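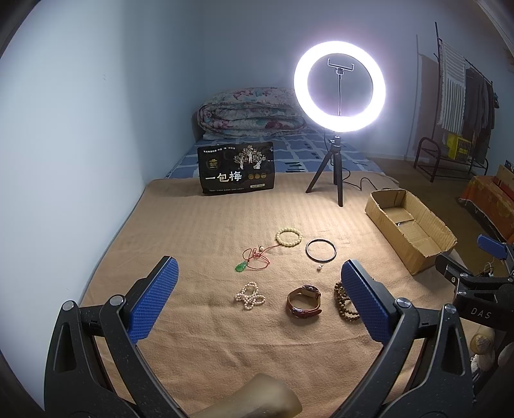
Week 6. Rules for recording with hand-held grippers (Joana Frade)

These rules apply to every recording made for the Prendow set, at home or in the Arruda lab. Before you start, lay the objects out so that each can be picked up without dragging its neighbour. Small things are the hard part. A bead bracelet or a thin bangle lying on a ribbed blanket is a fair task; a necklace in a loose tangle, with a pendant on it, should be logged as "soft, linked". A watch on its side is logged with its starting pose. Single loose beads go on the object list too.

Lighting: one fixed lamp, left on throughout. If a ring light stands on the bed, its cable must stay out of the reach of the fingers.

Pads: wipe both before each session and check the pivots for play. Change the pads after 2,000 grasps.

Takes: no longer than 30 seconds each, with 2 seconds of stillness at both ends. Keep failed grasps and mark them F.

Privacy: no faces, letters or screens.

Reading for next week: the Clodesance guide, section 6. Log sheets are due on Jernex by noon on Friday.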